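首页 > 教程 > 硬件维护 > 服务器与工作站
收藏 149 评论 101 分享

双路工作站更换处理器的步骤

适用于主板上带独立杠杆式插座的戴尔双路机器。不同型号的螺丝位置和拆装顺序有差别,动手前先对照自己那台的维修手册。

要准备的东西
梅花螺丝刀一套,型号按散热器上的螺丝选;防静电腕带;无绒布两块;浓度较高的异丙醇;导热硅脂一支,我用的是 Skekar 的小管装,一支够涂好几次;一个放处理器的平整托盒。螺丝另找小盒子装,散热器的螺丝和机箱的螺丝不要混放。

第一步:断电
正常关机,拔掉电源线,有两个电源的都要拔。按住开机键几秒,把余电放掉。刚关机的话,散热器等二十分钟再碰。

第二步:开箱
机箱平放在桌上,打开侧盖,拆下导风罩。导风罩多半是卡扣固定,捏住两侧往上提,不要斜着撬。挡住插座的线先拍一张照片,再拨到旁边。腕带夹在机箱没有喷漆的金属处。

第三步:拆散热器
按对角顺序松螺丝,每颗先松半圈,轮流来,全部松开后再提。硅脂干了会粘得很紧,左右轻轻转几下,感觉松动了再往上拿。硬拔有可能把处理器一起带出来,插座和触点都容易受伤。

第四步:开插座
压杆往下按一点,向外侧拨开卡钩,再慢慢抬起来。有两根压杆的插座要看清旁边印的开锁顺序。压框翻开以后,捏住处理器的两条边垂直取出,手指不要碰底面。

第五步:放置和清洁
取下的处理器顶盖朝上放,不要直接扣在桌面上。用布蘸异丙醇擦掉顶盖上的旧硅脂,散热器底面也一样擦。溶剂不要滴进插座。插座里有灰的话,用气吹吹,不要用布擦,也不要用棉签。
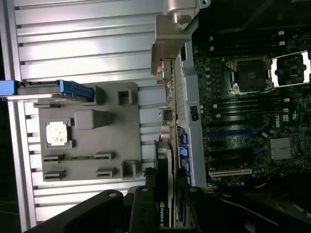 图片来源:Grallthorpe 硬件笔记

带散热顶盖的处理器可以先放在灰色塑料托架的方形凹槽里,旁边就是主板,插座上的压杆保持抬起。空着的插座尽快装好,暂时不装就盖上保护盖。

第六步:装新处理器
先找处理器角上的三角标记,和插座上的标记对齐,两侧缺口也要对上。垂直放下,不用加力。放平以后盖上压框,按开锁的相反顺序压回压杆。压杆有阻力是正常的,但如果处理器明显翘着,应当取出来重新放。

第七步:涂硅脂,装回散热器
在顶盖中间挤黄豆大小的一点,散热器压下去会自己摊开。螺丝按对角顺序分两三遍拧紧。风扇线插回原位,导风罩装好,检查有没有线被压住。

第八步:开机检查
第一次开机可能比平时慢,内存需要重新检测。进入 BIOS 看处理器型号、核心数和内存总量。内存少了一部分,先断电把内存条重插一遍;还是不对,再检查对应那一路处理器的安装。

两路都换的话,两颗型号要一致,并先确认主板的 BIOS 版本支持。需要升级的,在旧处理器还装着的时候升完。

上一篇:Etville 机架导轨安装 下一篇:Matei 电源模块更换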